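# Visit report: Etovine implement plant, Drusgate

Group visit in July, morning session. Host: Noemi Leone, head of product testing. The plant builds seed drills and inter-row cultivators for small and mid-size grain farms, and sells most of them outside its home market through a dealer network run by Plorketora.
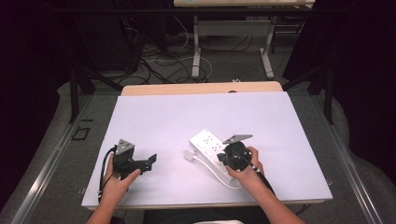 The tour began in the steel store. Tube and plate come in cut to length, and only the coulter arms are still profiled on site. Leone put the share of bought-in parts at a little over half by value, mainly gearboxes, hydraulics and tires. Frames are welded in three bays, two manual and one semi-automatic, then shot-blasted and powder-coated. The coating line was stopped during our visit for a filter change, so we saw the racks and the oven from the walkway only.

## Metering test bench

The most useful hour was spent at the metering bench. Each seed unit is run against a calibration tray before it is fitted to a drill. The standard run is 1000 revolutions of the metering shaft with wheat, repeated with a small-seed roller if the customer has ordered one. Units outside tolerance go back to assembly with a tag showing the row number and the deviation. We asked whether the bench also simulates slope. It does not – side-slope checks are done on complete machines in the field.

Serial 3746 was on the bench when we arrived, a mounted drill for dryland wheat. The hopper holds 300 liters, and the opener is a narrow tine with a press wheel behind it. Row spacing is fixed at the plant and can be changed by the dealer with a spanner and a gauge bar.

## Parts and dealer support

Spare parts ship from a separate warehouse at Bowen. Several visitors raised the same complaint about wear parts arriving after the planting window. Leone's answer was that dealers now place a pre-season order for points, discs and bearings, with unsold stock returnable once the season closes. Freight on returns is paid by the dealer, and two importers in our group objected to that.

## Open points

- Price list for the narrow-tine version, to be sent by Plorketora.
- Operator manual in Arabic and French. The French draft exists; the Arabic one has not been started.
- Tractor power requirement on heavy clay – the printed leaflet and the data plate gave different values.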